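Home
Course materials
Handout 4: Sampling and noise in rendered images

Reading before the tutorial: Handout 3 (light transport and the rendering integral). Students who have not finished the Handout 3 problems should do so first. The notation is carried over without change.

4.1 The estimator

The colour of a pixel is the average of the light arriving over the pixel's area. For most setups this average has no closed form. It is estimated by tracing a number of randomly chosen light paths through the pixel and taking the mean of their contributions. The estimate is unbiased if every path that carries light has a non-zero chance of being chosen and each contribution is divided by the probability of choosing it.

Write N for the number of samples per pixel and s for the standard deviation of a single sample. The standard error of the pixel estimate is s divided by the square root of N. To halve the error, N must be multiplied by four. Render time grows in direct proportion to N, so the cost of each further improvement rises quickly.

Worked case. A test render at 200 samples per pixel has a measured standard error of e in a given patch. The error wanted is e/2. The required count is 200 × 4, or 800 samples per pixel. If the original render took 561 seconds, the new one will take 2,244 seconds, ignoring the fixed cost of loading the model and building the acceleration structure. In the lab package, Skokik, that fixed cost is reported on a separate line of the log and should be subtracted before any timing is scaled.

4.2 What the error looks like

Each pixel is estimated independently. The error in one pixel therefore tells us nothing about the error in its neighbour, and the result is a fine grain over the whole image. The grain is easiest to notice on large surfaces of even colour and hardest to notice on detailed texture, where the eye cannot separate the error from the pattern.
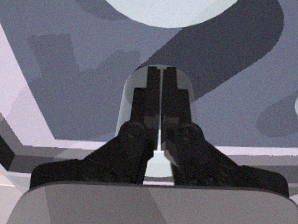
Grain must be kept distinct from bias. A biased method may give a perfectly smooth picture that has the wrong brightness in the corners, or shadows that are too light. More samples will not correct it. When comparing two methods, always compare each against a reference render with a very high sample count. Comparing the two test images with each other shows only that they differ. The reference for this unit was rendered at 3,000 samples per pixel and is stored in the Pimora folder on the course drive.

4.3 Shadow edges

A point light or a directional light has no area. A surface point either sees it or does not, and the edge of the shadow is a hard step. One shadow ray per light is enough to settle the question, and the shadow test adds no variance of its own.

An area light is different. Surface points near the shadow boundary see part of the light, and the visible fraction must itself be estimated. This region is the penumbra. Its width depends on the size of the light, the distance from the light to the blocking object, and the distance from the blocking object to the receiving surface. Where the blocker touches the receiver, the width falls to zero.

Variance in the penumbra is highest where half of the light is visible. If v is the visible fraction and all parts of the light contribute equally, the variance of one shadow sample is proportional to v(1 − v). This is zero at v = 0 and v = 1 and reaches its maximum at v = 0.5.

4.4 Stratified sampling

Purely random samples tend to clump. Stratified sampling divides the pixel (or the light) into cells of equal size and places one sample at random in each. The estimator remains unbiased. The variance is never higher than that of purely random sampling at the same N, and it is much lower where the function being integrated is smooth.

The gain is small at a sharp edge, where only the cells crossed by the edge contribute any error. It is also small when the number of dimensions is high, as the number of cells needed grows too fast to be practical. For long paths, stratify the first few dimensions and leave the rest random.

4.5 Denoising

A denoising filter replaces each pixel with a weighted average of nearby pixels. The weights are usually guided by surface colour, surface direction and depth, all of which can be recorded during rendering at little extra cost. The filter in Skokik is switched off by default. Leave it off for all graded work in this unit. Filtering lowers variance and introduces bias, and a filtered image cannot be used to measure the standard error in section 4.1.

Problems

1. A patch has a standard error of 0.04 at 500 samples per pixel. Find the sample count needed for a standard error of 0.01. State any assumption made.

2. Show that the variance expression in section 4.3 has its maximum at v = 0.5.

3. Render the Grusov model with a directional light and then with a square area light at the same sample count. Measure the variance in a patch inside the shadow, a patch outside it, and a patch on the boundary. Put the results in a table and comment on the boundary value.

4. Repeat problem 3 for the area light only, using stratified light samples. Explain any change in the ranking of the three patches.

Submit answers as a single file with the render logs attached. Include the random seed for each render.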